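Comparing two sets of gripper fingers on clear containers

By Danylo Shevchuk, November
Last updated: Thursday

Clear plastic is awkward for a gripper. It is smooth, it bends a little under load, and the camera often sees whatever lies behind it. If you are choosing between two sets of fingers, a short side-by-side test will tell you more than the data sheets. We ran this one at Pumcombe with the Joron fingers and the Tian fingers on the same arm.

Start with the container. Pick one with a screw cap in a strong colour, so the camera has something to lock on to, and use the same one for both sets. Fit the first set of fingers, home the gripper and check that the two tips meet evenly. Set the closing force to the lowest value the controller allows.

Next, teach the grasp. Bring the fingers down either side of the body, below the cap, and close them slowly. The flat inner faces should meet the plastic along their length. If only the tips touch, the container will tilt as soon as the arm moves - go back and correct the wrist angle before you touch the force setting. 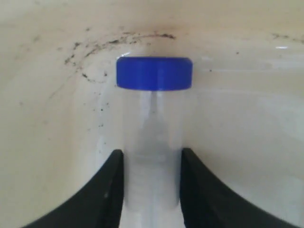

Raise the force one step at a time until the container stays put through a slow lift, then write that value down. Add one more step for the real runs. Going much higher squeezes the body out of shape and can make it creep upwards between the fingers.

Now run 100 lifts with each set. In Prosel, save the grasp as its own routine so that the approach speed and the height are the same every time. Log three results only: held, slipped and missed. A miss is usually the camera's fault and should be kept apart from the slips, or you will end up blaming the wrong part.

Repeat the whole thing in 4 positions, including one close to a curved wall if your job involves bowls or basins. Broad fingers need room on the outside as they open, and that is easy to forget on a flat bench.

Wipe the inner faces between sets. We left ours alone the first time and had to throw out the Tian results. For a wear check, leave the better set running to 1,000 cycles and then do another 100 logged lifts at the same force.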